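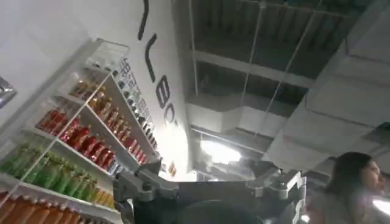
Turnby 3, reviewed
Posted 12/8/18 in Methods and Tools

I have been waiting for a shelf-picking method I could run without a week of calibration first, and I think Turnby 3 is it. Turnby is the wrist-camera grasping method out of the Benavides group, the one Wendell Szabo has been showing bits of since the first write-up. Version three came out in August with the code, the trained weights and, for once, the training recordings too. I've had it running on our Meler arm ever since and I'm still finding reasons to stay late with it.

The short version for people who already know the field: one small camera at the wrist, no fixed overhead camera, no depth sensor, no markers on the shelf. The network looks at what the wrist sees and puts out a small motion, then looks again. It does this over and over until it decides to close the fingers. You tell it what you want by showing it one picture of the item. If you have used the older visual servoing packages it will feel familiar for the first ten minutes and then very different, mainly in how well it copes when you bump the shelf.

What was it trained on? 1050 recorded picks, all driven by a person, on racks of bottles, boxes and pouches. That is a small number for this kind of work and I was doubtful. The paper's argument is that the recordings are messy on purpose. The drivers were told to come in from bad angles, to miss, to back out and try again, and to let the camera swing up at the lights or across the room in between. So the network has seen a whole lot of ceiling. It sounds silly until you watch an older method lose the shelf completely when the wrist tips back, and then watch this one calmly turn around and find it again. I probably did that twenty times the first evening, just tipping it away and letting it come home. Great fun!

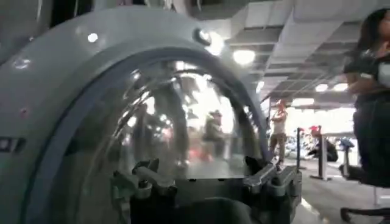
Clear dome and gripper fingers up close, people and ceiling lights beyond.

Reflections are the part I most wanted to try. Anything glossy near a wrist camera is trouble: it shows you bent copies of the lights, and people, and whatever else is in the room, and they move when the arm moves. Most methods I've used either mask that area by hand or fall over. Turnby learns a mask for the parts of the view that belong to the robot itself, and in version three the mask also covers whatever is mirrored in those parts. You can switch the mask on as an overlay while it runs and I would suggest everybody do this at least once. Ours was ragged along the edge of one finger for the first few minutes after setup, then it tightened up and stayed put.

Now for results. I ran 657 picks over the testing period on a rack of drinks, always two-finger grasps, always with other bottles packed in on both sides. I'm not going to print a success table here. My rack is not the paper's rack, my labels are not their labels, and I changed a setting partway through like a fool, so the totals would mix two different things. What I will say is how it fails, and for me that's more useful anyway.

It fails on look-alikes. Two flavors from the same maker, same cap, same shape, label a little different: it will go for the wrong one and be quite sure of itself. Strong color differences it handles beautifully. Put red next to green next to amber and it goes straight in.

It fails at the ends of rows. When the last bottle is up against a divider there isn't room for the outer finger, and the method knows this in a way (it slows down, it wiggles) but it has no plan for sliding the bottle over first. There is a branch called "nudge" in the repository that is meant to deal with it. I tried that and it pushed a bottle off the back of the shelf. Leave it alone for now.

And it gets slow when the lighting is harsh. With a bright lamp straight in view the motions shrink down to almost nothing, and you stand there wondering if it has stopped. It hasn't. Give it a moment. The paper mentions this in one line of the appendix and I wish it had been given more space.

People moving in the background, on the other hand, didn't trouble it at all. We had folks walking through the whole time, chairs rolled around, somebody's jacket hung over a stand, and I could not find any pattern of it reacting to them. That's a real step up from version two, where a person crossing behind the shelf was enough to pull the wrist sideways. Please don't take this as a safety feature, though! It ignores people. Your stop button and your speed limits are still your job.

Setup took me eight hours from unboxing the camera mount to the first clean pick, and I'd guess half of that was my own wiring. The install guide is well written but assumes you have the newer Meler controller. If you have the old one, like us, you need to lower the command rate in the config file before you start anything, otherwise the arm hums and jerks. The setting is on the second page of the config under "rate" and the comment beside it is wrong – it says per minute and it means per second.

Fine-tuning for your own shelf is optional. I added recordings of our pouches, let it train overnight, and the difference on pouches was plain to see by morning. Bottles got a touch worse, and putting some of the original bottle recordings back into the mix cured that. The script to do this is included, it's just not mentioned in the guide. Look in the tools folder.

How does it compare to Fleltdale? I get asked this a lot. Fleltdale uses the fixed camera plus depth, plans the whole reach up front, and is still faster per pick when nothing moves. For a cell that stays put behind a fence I would stay with Fleltdale. For a rack that gets wheeled around, restocked by hand and leaned on by visitors, I would take Turnby every time, and I'd be happy about it.

Things I would like to see in the next one: a proper fix for row ends, a way to give it two pictures of the item (front and side), and a log format that doesn't fill a disk over lunch. I'd also love a version of the self-mask as its own small package. There are plenty of us with wrist cameras and no interest in shelves who could use that tomorrow.

The paper is readable, by the way. Skip to the section on missed grasps if you only have a little time. The plots of the wrist path during a recovery are lovely, and I have one printed out over my desk.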